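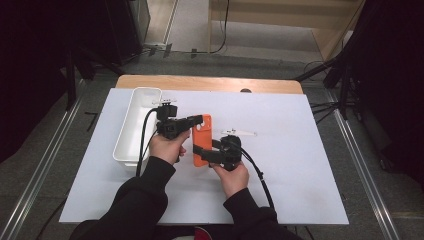 Fig. 1. An orange phone case on a white tabletop.

5 March 2020
Course notes by L. Rivera

Week 8 - Pricing a small product

OK, so last time we got as far as fixed costs and I ran out of board. Picking up from there. Say you want to sell phone cases. You pay $3000 up front for the mold, and that money is gone whether you sell one case or a truckload. Each case then costs you some plastic, a bag and a bit of somebody's time. Those are your variable costs, and they grow with every case you make.

Suppose you sell at $14 and each one costs you $6.50 to make. The gap is $7.50, and that's your contribution per case (write this down, it comes back in April!). Divide 3000 by 7.50 and you get 400. Sell 400 cases and you've paid off the mold - everything after that is profit.

Now drop the price to $12.50 and do it again. I get 500. A lot of you will want to say "but we'd sell more at that price", and maybe you would! That's demand, and we start on it next week.

For homework, redo the sum with a mold at half the price. Then read the Clellerix case in your packet, first half only. I still haven't fixed the typo in the second table, sorry.

Questions: see me after class, Holus building, room 14 | © 2020 L. Rivera | Back to top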